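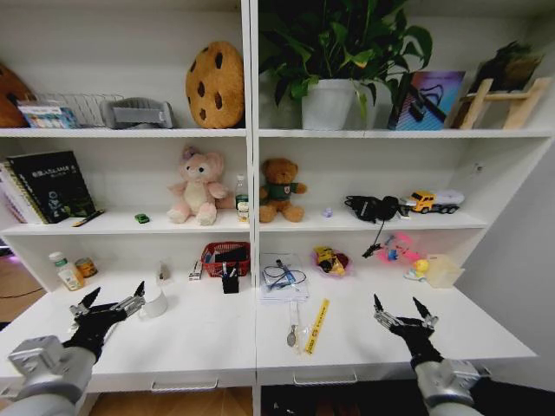 雨水费的新算法，二读前的一些笔记

市里的雨水设施收费条例修订稿挂出来有一阵了，附件比正文长三倍。我把正文、附件B（计量方法）和附件D（减免办法）从头到尾读了一遍，又对照了现行条例。下面按条文顺序记，没有在会上讲过的部分也放进来，方便以后查。

先说现行办法。现在的雨水费是按户收的，独栋住宅每户一份，联排每户半份，商业用地按地块面积分四档。这个办法的好处是便宜，不需要测量，每年从税务登记里导一次数据就能开账单。缺点也清楚：费用和地块往管网里排多少水没有关系。一块地铺满沥青，和同样大小、有一半是草地的地，落在同一档里，交同样的钱。

修订稿改成按不透水面积收。不透水面积指雨水不能下渗的地面，条例里列了屋顶、车道、铺装露台、停车场、铺装步道，另外加了一句“经压实、长期用于车辆通行的碎石地面”。最后这句上一稿没有，后面单独说。

计费单位叫“当量住宅单位”，一个单位定为2,844平方英尺。这个数是全市独栋住宅不透水面积的中位数，由顾问公司Jestau根据航拍影像算出来的。独栋住宅不论大小，一律按一个单位计；其他所有地块，用实测不透水面积除以2,844，向上取整。

向上取整这一点值得看一下。对一个大型商场，向上取整多出来的部分在总数里可以忽略。对一个小诊所或者街角的洗衣店就不一样了，不透水面积比一个单位多出一点点，就按两个单位收。我在书面意见里建议改成保留一位小数，账单系统做得到，因为水费本来就按小数计。市里的答复是“取整有利于账单的可读性”。这个答复我保留意见。

再说独栋住宅统一按一个单位。附件B给的理由是逐户测量的管理成本过高，而住宅之间差异有限。前半句我信，后半句附件里的直方图并不支持。图的右侧拖得很长，Salazar路以北那几条街的地块大，车道也长，不透水面积明显高于中位数；老城那边的小房子则普遍低于中位数。同样一个单位，老城每平方英尺的负担要高出一截。相邻几个县常见的做法是把独栋住宅分成小、中、大三级，数据既然已经由航拍提取出来了，分级不需要增加任何测量工作。附件B里也有一段提到分级方案，说“曾予考虑”，没有说为什么放弃。

接下来是和Tamwood直接有关的部分。

Tamwood共有604个地块，其中绝大多数是独栋住宅，剩下的是协会名下的公共地块：会所、泳池、三处滞留池，还有小区内部道路。内部道路是私有道路，当年开发商建成以后没有移交给市里，产权一直登记在协会名下。现行办法下，这些公共地块全部归入最低一档，协会每年交的钱可以忽略不计，预算表里甚至没有单列。

按修订稿，私有道路属于协会的非住宅地块，不透水面积全部计入。市政道路则不计费，理由是市政道路本身是排水系统的一部分，路缘和雨水口承担输水功能。可是Tamwood的内部道路同样有路缘、有雨水口，雨水口下面的管道按照地役权文件由市里维护，每年清一次淤的也是市里的车。从水力上看，这些路和外面的市政道路没有区别，区别只在产权登记。

结果就是住户付两遍：自己的地块交一个单位，再通过会费分摊道路那一部分。市里的路，路两侧的住户不用付第二遍。 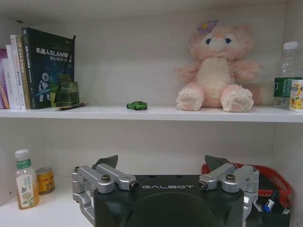 Tamwood业主协会 排水与公共设施组

我以小组成员的身份提交了一份书面意见，全文放在协会网站的文件区，这里只写要点和后续。以下内容为个人记录，不代表小组的正式立场，正式立场以理事会通过的信函为准。

第一点，关于私有道路。建议在第4条增加一款：私有道路凡向公共地役权内的雨水管网排水、且设计标准符合建设当时的市政道路规范者，比照市政道路免计。举证责任可以放在产权人一方，由产权人提交竣工图和地役权文件。这两样东西协会都有，竣工图是扫描件，雨水口的编号有几处看不清，需要到现场核对。

第二点，关于滞留池。附件D规定，自建并维护滞留设施的地块可以申请减免，但减免只适用于“设施所在地块”。Tamwood的滞留池所在地块是草坡和水面，本身几乎没有不透水面积，减免套在一个接近零的基数上，等于没有。滞留池收的是周围几百户屋顶和道路的水，按道理减免应当适用于汇水范围内的全部地块。条文改动很小，把“设施所在地块”改成“设施汇水范围内之地块”就可以。难处在于汇水范围要有人划，要有图。我们有原始的排水计算书，里面有汇水分区图，和现状基本吻合，后来加建的网球场除外。

第三点，关于碎石地面。上面提过，修订稿新加了一句“经压实、长期用于车辆通行的碎石地面”。“长期”没有定义，“压实”没有测试标准。航拍影像上，碎石车道和透水铺装很难区分，影像判读的人只能靠颜色和纹理猜。附件B的误差分析里也没有把这一类单列出来。我建议要么给出径流系数的界限值，要么把这类地面留到下一轮影像更新再处理。独栋住宅受统一计费保护，影响不大，受影响的主要是教堂、苗圃和Eris溪边那几家放船的场地。

第四点，关于变更门槛。附件B规定，地块的不透水面积变动小于200平方英尺时不重新计量。门槛本身合理，小棚子和一段步道不值得派人去量。问题是没有写累计。今年加一块，明年再加一块，每次都在门槛以下，总数可以一直涨，账单一直不动。反过来也一样，业主分几年拆除铺装，每次都不到门槛，永远拿不到下调。建议改为以上次计量为基准累计计算，一句话就能解决。

第五点是程序问题。修订稿要求产权人在收到首份账单后的申诉期内提出异议，逾期视为接受。可是计量结果不会随账单寄出，账单上只有单位数，没有面积，也没有影像图。要看面积得自己去查询系统输入地块编号。多数人不会去查，等他们发现邻居的数字和自己的不同，申诉期已经过了。我建议首份账单附上测量图，或者至少印上平方英尺数。

书面意见交上去以后，市公用事业处安排了一次工作会，出席的是负责雨水项目的工程师Reynaldo Yap和一位账单系统的管理员，我们这边去了三个人。会从下午四点开到快六点，主要时间花在第一点和第二点上。

关于私有道路，Yap先生的解释是，他们担心开了口子以后，商业园区的内部通道也会来申请免计。这个担心有道理。商业园区的通道和停车场往往连成一片，分不清哪里是路，哪里是车位。我们提出的限定条件是“有独立登记的道路地块”，商业园区一般没有单独的道路地块，这样就能分开。他记下来了，说要和法务核对，没有表态。

关于滞留池的减免范围，他原则上同意条文写窄了，并且说明附件D是从另一个城市的办法改过来的，那个城市的滞留设施多数在单一商业地块内部，没有考虑小区共用的情况。这是整场会里最有用的一句话。后来我去找了那个城市的办法来看，他们第二年就补了一条共用设施的规定，格式可以直接借用。链接已经发给小组。

需要说明的是，汇水范围内的减免如果通过，受益的是每户的账单，协会自己的账单不会下降。协会的账单能不能降，只看第一点。有几位邻居在邮件里把这两件事合在一起问，算出来的结果就不对了。会费预算只和第一点有关，各家自己的水费账单只和第二点有关，请分开看。

碎石地面那一条，Yap先生说是市议会一位议员要求加的，起因是有一块地铺了碎石当停车场，下大雨时碎石全部冲进了下游的雨水口。我理解这个起因，但碎石冲进雨水口属于侵蚀控制的问题，归土方和场地管理条例管，放在收费条例里解决不了。收了费，碎石照样冲。

变更门槛的累计问题，账单管理员当场说系统里有历史字段，可以累计。Yap先生说可以改。这是当天唯一确定下来的一条。

首份账单附图的建议没有被接受，理由是印刷和邮资。折中的办法是在账单上印一个查询网址，再加上平方英尺数。我觉得够用。

另外补充一些读者可能会问的技术细节。

影像的分辨率和年份。附件B写的是落叶季航拍，这个选择是对的，树冠少，屋檐和车道边缘清楚。但影像拍摄以后新建和拆除的部分不会反映出来，要靠建筑许可记录补。许可记录里没有不透水面积这一栏，只有建筑面积，两层楼的房子建筑面积和屋顶投影差一倍，补录的时候必须看图纸，不能直接抄数字。我查了自己熟悉的几个地块，有一处就是直接抄了建筑面积，已经报给公用事业处。

屋檐。影像提取的是屋檐外轮廓，比外墙轮廓大。两种口径都有城市在用，只要全市一致就没有公平问题。修订稿的定义写的是“屋顶”，没有说投影还是轮廓，建议补上“水平投影”四个字。

泳池。修订稿把泳池水面列为透水，池边铺装列为不透水。有人问过水面为什么算透水，雨水落在池里当然不下渗。通行的解释是池体有超高，小雨全部留在池内，不形成径流。大雨时溢流则另当别论，不过为这个再设一类，管理上不划算。会所的泳池按这个口径处理，对协会稍有利。

透水铺装。附件D给透水铺装减免，条件是每年提交维护记录。这一条我没有意见，透水砖缝隙堵了以后和普通砖差别不大，不维护就不该减。会所前面那片透水砖上次吸尘清缝的记录我还没有找到，知道在谁手里的邻居请转给我。

会后我把协会的公共地块重新量了一遍，用的是县地理信息系统的公开影像，手工描边。道路部分和Jestau的结果接近，会所那一块差得多一些，原因是他们把会所后面的夯土小径算成了铺装。夯土算不算不透水，修订稿没有写。按字面看，它没有铺装，也不通行车辆，两头都不沾。这一处准备单独写一页说明，连同现场照片一起交。

描边的文件是通用的矢量格式，谁想复核可以来要。描的时候我把边缘统一放在路缘石外侧，因为路缘石本身不透水。如果你自己量，请用同一口径，否则对不上。弯道和回车场最容易出误差，回车场中间的绿岛记得扣掉，我第一遍就漏了2处。

二读的日程以市议会公布的议程为准，目前看到的是排在八月。书面意见可以一直交到会议当天中午，现场发言要在开会前登记。打算发言的邻居，建议只讲一条，写明条款号，附上建议文字。议员手里的材料很厚，带条款号的意见秘书会直接归到对应条文下面，泛泛反对收费的意见归在“一般性评论”里，看的人少。

理事会的正式信函草稿已经在文件区，第一点和第二点用的是小组的文字，其余几点并成了一段。对措辞有意见的，请直接在草稿上批注，不要另外发邮件，几个版本同时流传很难合并。竣工图上看不清的那几个雨水口编号，我这几天下午去现场抄，从东门那一段开始，抄完更新到同一个目录。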